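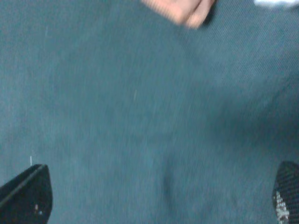
Issue 50, page 2

A Sunday at the Jitov Mill

The Jitov mill opens its doors to the public once a year, in June. I drove up with Archana Bhatia and Kiran Pal from our sewing circle, and we were in the parking lot by 9:30. The line was already past the loading dock. Admission is free, but you have to sign a sheet and leave any open-toed shoes in the car. Kiran had to borrow a pair of boots from the front office.

Tours go out in small groups and last two hours. Our guide was Vikas Rajput. He started in the warehouse and now runs the second shift in the weaving shed. He gave us earplugs and told us to ask our questions before we went in, as he would not be able to hear them inside.

The first stop was the yarn store. Cotton comes in already spun, on cones, and is stacked by count and by supplier. Jitov stopped spinning its own yarn before Vikas was hired, and the old spinning floor is now used for storage and a small lunchroom. From there we went to the warping room, where the ends are wound side by side onto a beam. The beam being filled that morning was for a heavy twill, and it had 2,000 ends on it. If one breaks, the machine stops and a person has to find it and tie it in by hand. We saw this happen twice.

The sizing room was hot and smelled like boiled potatoes. Starch goes on the warp there to protect it during weaving. We did not stay long.

The weaving shed is the loudest place I have been in. Most of the looms are modern and run very fast, but along the north wall there is a row of older shuttle looms that still fill orders for narrow cloth. They are slower and need more attention. Archana stayed by them until the group behind us caught up. One was making a plain canvas for Pukier, the bag company, and another was set up for a herringbone that had not been started.

Dyeing is in a separate building across the yard, and it was shut for the day except for a walkway with a rail. A chemist named Nisha Prajapati met us there and talked about matching shades. Greens and blues give her the most trouble. A shade that matches under the lamps in her lab can look wrong by a window, so she checks each batch in both. She also said that a twill will look like a different color depending on which way it is turned, and that home sewers should mark the direction on every piece before cutting. I have ruined one skirt that way.

The last stop was inspection. Cloth is pulled over a lighted table and flaws are tagged with a bit of string at the edge. Rolls with too many tags are sold as seconds in the mill shop.

The shop was crowded and poorly laid out. Prices were written on the ends of the rolls in marker, and some were hard to read. Bolts from Mekard, which I had hoped to find, were not there, and the woman at the register said the shop only carries Jitov goods now. I bought enough heavy twill for two aprons and a tool roll. Kiran bought canvas. Archana bought nothing and said she would come back on a weekday.

Lunch was from a truck in the yard. The line was slow and they ran out of bread before 1:00, so bring your own. There are picnic tables behind the boiler house, and restrooms by the front office only.

Lautaro Ojeda is collecting names for a group visit next year. The mill will hold a tour slot for a club if it hears from you early. The stairs to the inspection room are steep and there is no elevator.

Contact the editor | Copyright Dixit Sewing Circle | Back to top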